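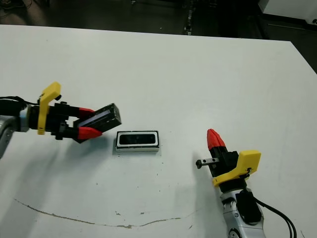 BUSINESS & LAW

Magazine > Business & Law > Features

The Page Turner That Got Copied

Monday, September 22, 2025

The first time Pierina Marchetti saw the fake, she thought it was hers. She was up late, scrolling Baltgate with a bowl of cereal in her lap, and there was her page clip, the Sorkel, at a third of the price. Same swoop in the arm, same little foot. She was annoyed at herself for a minute, figuring she'd messed up the listing. Then she saw the seller's name, and the cereal went soggy.

If you don't play an instrument, you've probably never needed a Sorkel. It's a springy clip that holds sheet music open on a stand and lets you flip the page with one finger, even outdoors with a breeze going. Pierina plays viola in a community orchestra in Fuvside and came up with it after a wedding gig where the Pachelbel ended up in the hedge. (Her words to me on the phone: "Everybody knows how it goes, so we were fine, but still.") She bent the early ones by hand in her garage. By the second year she had a small shop making them for her and a nice, steady trickle of orders from string players, church organists and a surprising number of accordion people.

I play the clarinet, badly, and I've owned a Sorkel for years. So when a friend in the woodwinds section showed me hers and it snapped in half in front of us, I got nosy. Hers turned out to be a copy. She had no idea! The box had the same drawing on it, the same three-step instructions, even the same typo in step three, where "gently" is spelled with two t's.

That typo is going to matter, so hang on to it.

When Pierina finally sat down and searched properly, she found 97 listings for clips that looked like hers. Some used her photos. Some used her name. Some used neither, and just sold a thing that looked like the Sorkel and called it a "music page holder butterfly style." She assumed they were all the same problem and that one angry email would take care of them. I would have assumed the same.

Ettore Bianchini set her straight on that. He's a lawyer with Galli, a little practice over a bakery two blocks from the courthouse, and he let me sit in his office for most of an afternoon and ask dumb questions. He sorted her printouts into stacks on the carpet and told her each stack was a different kind of law.

The stack with her name on it was the trademark stack. A trademark covers the name or logo that tells a buyer who made the thing. Pierina had registered Sorkel early on, mostly out of pride, she says, and it was the best money she ever spent. Somebody selling a clip as a Sorkel when it didn't come from her was using her mark, plain and simple, and most selling sites have a form for exactly that. You put in the registration number, you point at the listing, and you wait.

The stack with her pictures and instructions was copyright. Now, copyright doesn't cover a clip. A clip is a useful object, and for the most part copyright leaves useful objects alone. But it does cover photographs, drawings and written text, and it covers them from the moment somebody makes them. The drawing on the box was done by Peiyu Bai, an illustrator who usually does field guides (her woodpeckers are gorgeous, look her up if you ever see one of her bird books), and it shows a hand turning a page with one finger. The copies used the same hand. They hadn't even redrawn the thumbnail.

There was a hitch, though, and I've since heard from three other small makers who ran into the same one. Peiyu had drawn that hand as a freelancer, on the strength of a friendly email and a check. Pierina figured that since she'd paid for it, she owned it. She didn't. In the US, when you hire a freelancer, the copyright generally stays with the freelancer unless there's something signed that says otherwise. So the person with the right to complain about the drawing was Peiyu, who was camping at the time and had no signal. They sorted it out over coffee once she was back, with a one-page assignment and a second check, and Peiyu was very nice about it. She told me she'd have been a lot less nice if she had heard about it from a stranger.

And the typo? The instructions were Pierina's own writing, so that part was hers from the start. People who copy text almost never proofread it. Mapmakers used to slip made-up streets into their maps to catch copiers, and Pierina had done it by accident with one extra t. Ettore was thrilled. He put the two boxes side by side in his letter and circled it in red.

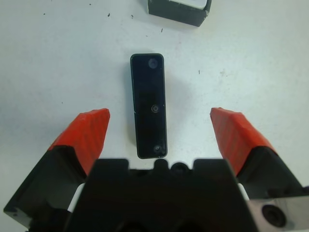
The last stack was the hard one: clips with no stolen name and no stolen pictures, only the same look. The law that covers how a product looks in the US is the design patent, and it works in a way I had never thought about before. It doesn't care what the thing does. It protects the ornamental appearance as shown in the drawings you file, so you have to learn to see an object as a bunch of shapes. Take the narrow black piece on the white tabletop: slightly rounded corners, a glossy face, a thin line running across it a bit above the middle, a round recess toward either end and a small ringed, screw-like button between them. Somebody filing on a shape like that would have to decide which of those features to draw in solid lines, which are claimed, and which to put in broken lines, which usually aren't. Claim too many and a copier can move one circle and wave at you. Claim too few and the examiner may say it looks like everything else out there.

Pierina hadn't filed anything. And here's where I got a bit of a stomachache on her behalf, because there's a clock. In the US you generally get one year from the time you first show or sell your design to file for the patent. In many other places the door shuts a lot sooner, in some the day you go public. She had been selling the Sorkel for years. That shape, the original swoop and foot, was open for anyone to copy as long as they kept her name and pictures off it.

"I cried in the car," she told me. "Then I went to rehearsal."

I asked Ettore whether there wasn't some other way in. There's a thing called trade dress, he said, where the look of a product can work like a trademark if buyers have come to connect it with one maker. But you have to prove that they do, and you have to show that the shape isn't just there to make the thing work. With a page clip, where every bend is doing a job, he wouldn't bet his own money on it. He gave her an estimate for trying. She folded it up and put it in her purse and, as far as I know, hasn't unfolded it.

So they went after what they could. The name listings came down fastest. The picture listings took longer, and a few came back under new seller names with the photos flipped left to right, which I have to admit is a level of effort I didn't expect. One seller filed a counter-notice, swearing he had taken the photos himself. Pierina's cat is in the corner of one of them. Ettore wrote back with four other pictures of the cat.

By the end of August, 60 of the listings were gone. The rest are still there, mostly the "butterfly style" bunch, and she's stopped checking every night. She checks on Sundays now. The whole business cost her a good chunk of what the Sorkel earned last year, plus a summer of evenings, and she's clear that she could not have done it without a lawyer who let her pay in installments.

What she did next is the part I like best. She made a new one. The Sorkel 2 has a wider foot and a different arm, curled at the end like the top of a fiddle, and before she showed it to a single soul in the orchestra she'd filed for a design patent on it. I've held it (I promised not to describe it any more than that until it's out). She ran a first batch of 200, and they're sitting in her hallway in boxes with a new drawing by Peiyu on the side, and this time there's a signed agreement in the drawer.

I asked if she had fixed the typo.

"Are you kidding?" she said. "I put in another one."

As for my friend in the woodwinds, she wrote to the seller of her broken clip and got her money back in a day, along with a coupon for another of the same. She bought a real one from Pierina at the fall concert. If you want to check yours, look at step three on the box. And if you make anything at all, even if it's only a few dozen for a craft fair, dig out the emails from whoever drew your logo and read them tonight.

This article is general reading and isn't legal advice.

Comments (3)

Reto Mayrhofer
I sell drum keys and went through the same thing with my photos. Mine took forever. One tip: save screenshots with the web address and date showing, before you send any notice. The listings vanish and then you've got nothing to show when they pop up again.

Cosimo Costa
Good read but I think you're a little hard on the no-name ones. If she never filed, they're allowed to make it. I play in a school band and the kids can't all afford the real thing.

Reto Mayrhofer
@Cosimo Fair enough on the shape. I just wish they'd make them so they don't snap.

We use cookies to remember your settings and see which stories get read. By continuing to use this site you accept our cookie policy. Accept | Manage settings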